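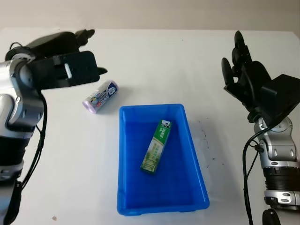 A toothpaste box in a blue bin on a white table.

Section 4: Bringing Your Old Reading Log into Skirnavum

If you have been keeping track of your books somewhere else for years, we know how much those lists mean to you, and we would never ask you to type them all in again! Skirnavum can read a log saved from Ullik or from Drendel, along with your star ratings, your reviews and those little private notes you wrote at midnight after a sad ending. Our biggest test log so far held 2,538 books and 907 written reviews, so please don't worry that yours is too long.

Before you begin

Save a copy of your old log to your computer and leave the original account open until you have checked everything over. You will also need to be signed in to Skirnavum on a computer, as the phone version can't bring in logs yet.

To bring in your log

1. Open My Shelves and choose Bring In a Log from the menu at the top right.

2. Pick the place your log comes from. If you kept your own spreadsheet, pick Other and make sure the first row holds the headings Title, Author, Date Finished and Review.

3. Choose the saved file and press Read File. A long log can take about 4 minutes, and it is fine to go and put the kettle on – just leave the page open.

4. Look through the Unsure list. These are books we couldn't match to one edition, very often poetry collections, or novels first published under a pen name. Click the right edition for each, or press Keep as Typed.

5. Decide what happens to books already on your shelves. Keep Both saves the old review under the new one, which is lovely if you reread a lot. Replace keeps only the one from your file.

6. Press Finish.

Note: Half stars from Drendel are kept as they are. Ullik scores out of ten are divided by 2, so a seven will show as three and a half stars.

Note: Reviews marked as having spoilers stay hidden behind the spoiler cover. If you hid only part of a review, the whole review will be covered, and you can fix this later under Edit Review.

Caution: Replace can't be undone. If you are at all unsure, choose Keep Both and tidy up on some rainy Sunday.

Caution: New reviews are set to Friends Only until you change them. Please read through any private notes before switching a whole shelf to Everyone, as notes from a spreadsheet come in as part of the review.

If you share your shelves with a Viklund book group, go on to Section 5 before inviting the other members.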